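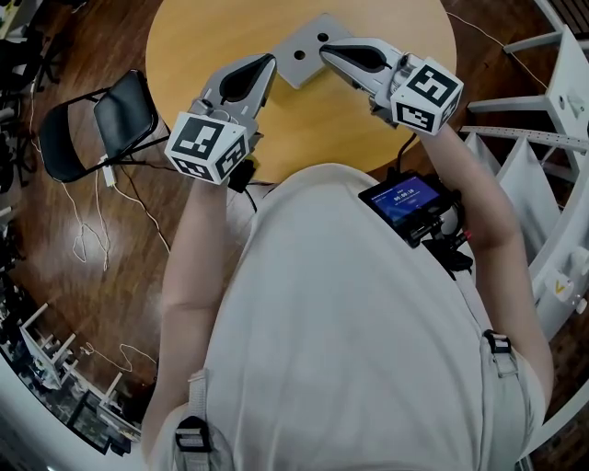 Baoshan Luo wrote in to say that the first quote should never be for the grippers. Price the table, the harness and the cable runs, then see what is left for hands.

We have kept that comment at the top of the page since June and have reordered the planning notes to match it.

Kidholm Handheld Capture Set
Planning and purchasing notes
Revised 9/26/26

The Kidholm set is a paired, hand-held gripper system for recording two-handed manipulation tasks at a bench. It is sold to labs and integrators who want demonstration data before they commit to a robot arm, or who want to keep arms free for evaluation while recording continues elsewhere. This page covers what to order, what to budget for, and what the site has to provide.

What ships in the set

One left and one right gripper, with finger pads fitted. Marker cubes for both grippers, mounted and calibrated. Shoulder harness with quick-release buckles, adjustable at both sides. Screen unit with elapsed-time readout, on a body mount. Cable set, wrist strap, and 2 spare pairs of finger pads.

Not included: table, parts, fixtures, storage, network hardware, and the host computer. The Zanberg overhead mount is a separate line item and has a longer lead time than the set itself.

Station footprint

Plan on a clear area of 80 square feet per station. This allows the operator to stand at any side of the table and leaves room for a chair between sessions. Round and rectangular tables both work. A fixed-height table is acceptable if all operators are of similar height; otherwise budget for an adjustable one. Matte tops give fewer marker dropouts than lacquered ones.
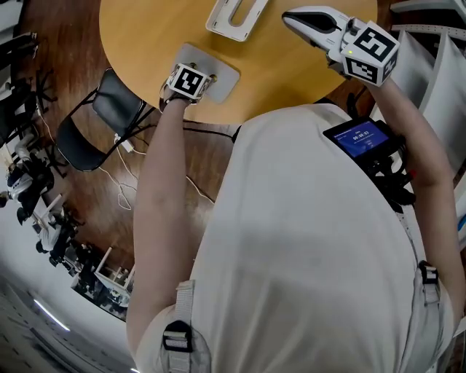 Floor cabling is the item most often left off the first budget. Each station needs one power drop for the chargers and one for the host. Chargers should be within reach of the table but outside the area where the operator stands. Cable covers are inexpensive and should be ordered with the table -- retrofitting them means clearing the station for half a day.

Consumables and wear

Finger pads are rated for 4000 grasp cycles on smooth plastic parts. Drilled or sharp-edged parts shorten this. Inspect pads at the start of each shift and replace them in pairs, left and right together, so that grip behavior stays matched across a recording set. Marker cubes do not wear in normal use but must be replaced if a printed face is scratched. A replacement cube arrives uncalibrated.

Harness straps are washable. Sites with several operators should order one strap set per person and share the buckled mounts.

Fixtures and parts

Keep the first parts kit small. Flat plates, blocks with through holes, and open holders cover most pick, place and align tasks, and a local shop can make them at low cost. The Cleltstead fixture pack is an option for sites without shop access. It was drawn up for assembly work and is more than a sorting or packing project needs.

Sample purchase order

The order below is for a site opening with 4 stations.

Kidholm sets: one per station, plus one held as a spare
Finger pads: one additional box per station
Host computers: one per station
Shih storage unit: one per site
Calibration visit: one per site, booked after the tables are in place
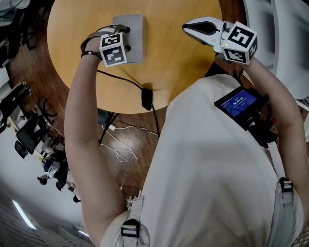
Can the spare set be left out of the first order?
It can, if the site is able to lose a station for the length of a repair. Replacement grippers ship from stock, but the marker calibration has to be repeated on arrival and takes most of a working day.

Lead times and payment

Sets ship in six weeks from a confirmed order. The Zanberg mount ships in ten. Orders that include both are held and sent together unless split shipment is marked on the form. Calibration visits are invoiced separately, after the visit.

Quotes are valid for sixty days. Send the station count, table dimensions and a sketch of the power layout with the request -- quotes issued without a layout do not include cabling.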